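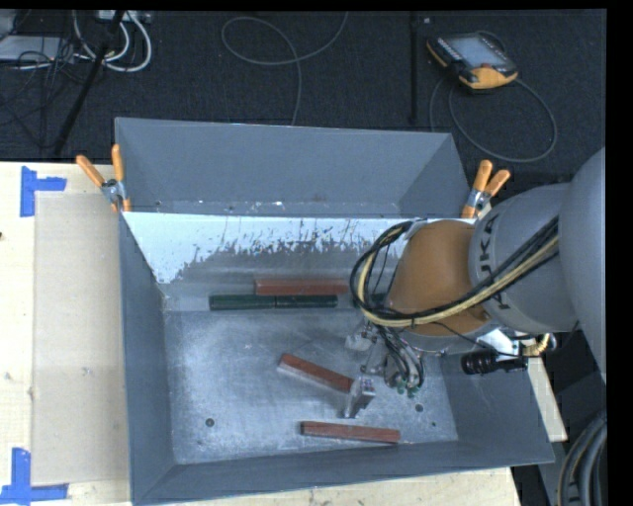

Section 9: Setting up your pollen and symptom diary

Now for the fun part! Once your Wimdale monitor is on the wall and connected to your home network, the diary is what turns its pollen readings into something you and your doctor can use. Set aside a quiet half hour for the first session – after that, a daily entry takes a minute or two.

Before you start

Have these close by:
Your monitor's 616 code (the three digits 616 followed by your own serial number, printed on the back cover)
The names and doses of any allergy medicine you take
A phone or tablet with the Bollomach app installed

Creating your diary

1. Open Bollomach and tap Diary, then New.

2. Type in your 616 code. Leave out the spaces. The light on the monitor blinks green twice when the two have found each other.

3. Pick the symptoms you want to follow. There are 32 on the list, from itchy eyes to a tight chest, and it's tempting to tick the lot! Four or five is plenty for a first season.

4. Add your medicines. Include nasal sprays and eye drops, which people often forget.

5. Choose a reminder time. Evening works well for most people, as the whole day is still fresh in your mind (and you can change it whenever you like under Settings).

6. Score today's symptoms from 0 to 3 and tap Save. You've made your first entry!

Note: The chart stays gray until you have a full week of scores. Keep going – the first time you see your sneezing line climb alongside the birch line is a real thrill.

Adding a second person

7. Tap the plus sign beside your name and repeat steps 3 to 6. Each person gets their own color and their own reminder.

8. If a child is using the diary, switch on Faces under Display. The number scores become smiling and frowning faces, and kids love it.

Note: Readings from the older Chang sensor can be brought in through Import. Allow around 61 minutes for a full season of data, and keep the app open while it runs.

Caution: The diary does not diagnose allergies or asthma. Do not stop or change a prescribed medicine on the strength of a chart.

Caution: If you have trouble breathing, or swelling of the lips, tongue or throat, call 911 right away. Fill in the diary later.

To print your chart for an appointment, go to Share, then Paper Copy. Grutik filter owners should log each filter change first, so the dates show up along the bottom of the page.

Section last revised Tuesday, March 30, 2021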